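How to wash a car with two buckets

Most scratches on a car are put there by the person cleaning it. One bucket, one old sponge and a bit of enthusiasm will grind a winter's worth of Primley lane into the paint, and the neighbours will say how shiny it looks.

You need two buckets, a wash mitt, car shampoo, a hose and a large drying towel. Washing-up liquid is for washing up.

Step 1. Park in the shade and let the bonnet cool. Before nine in the morning is good, if you are that sort of person.

Step 2. Do the wheels first, with their own brush. Whatever comes off them should never meet the doors.

Step 3. Rinse the whole car from the roof down. Take your time over the sills and arches, where the grit lives.

Step 4. Fill one bucket with shampoo and water, following the bottle, and the other with plain water. Label them. You think you will remember which is which, and so did I.

Step 5. Load the mitt from the soapy bucket and wash one panel in straight lines, top to bottom. Dunk it in the plain water, rub it about, squeeze it out, then go back for more soap. Repeat until the car is done or it rains.

Step 6. Change the plain water when you can no longer see the bottom. On my old estate, with 123,000 miles of dog and gravel behind it, that means after every side.

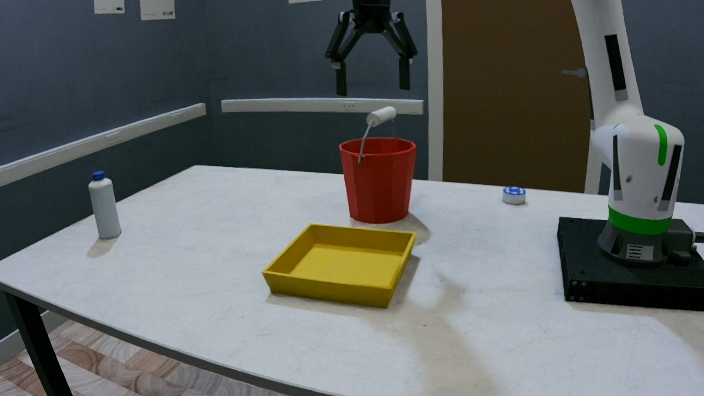 A red bucket with a handle grip, and a shallow yellow tray

Step 7. Rinse again, then lay the towel flat on the paint and pull it gently towards you. No scrubbing.

If you drop the mitt, stop using it. Picking off the bits and carrying on is how I got the long mark on the passenger door – the body shop in Brunham had a price for that, and I still have the mark.

Wash the mitt on a cool cycle without fabric softener and hang it up to dry.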